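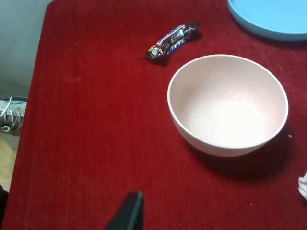
Table Setting and Snack Service Assistants (2 positions)
Nerstead Conference House, Guest Services Department

Nerstead Conference House invites applications for two part-time positions in its Guest Services Department. The persons appointed will prepare the tables in the Lorkuron Room before meetings and receptions, and will clear and clean them afterward.

Duties
Setting out bowls, wrapped snacks and drinking glasses according to the daily plan.
Brushing crumbs and lint from the red table covers before each setting.
Checking the wrappers of all snacks for damage and recording the stock in the pantry log.
Returning bowls to the pantry for washing at the close of each event. 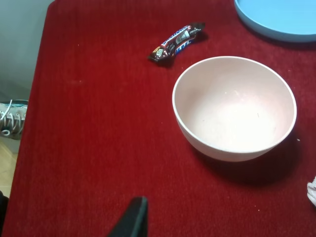
Bowl and wrapped chocolate bar on a red table cover.

Requirements
Applicants must be at least 18 years of age and able to stand for a full shift. Previous experience in catering or housekeeping is welcome but is not required. Training in the care of velvety fabrics will be given during the first 2 weeks of employment.

Terms
Shifts last 8 hours, including a paid meal break. The House hosts some 69 events a year, with the heaviest schedule in November. Uniforms are supplied.

How to apply
A letter of application and the name of one reference should be addressed to Réka Tóth, Guest Services, and delivered to the Rilley Street office by May 12, 2025. Applications received after that date will not be considered.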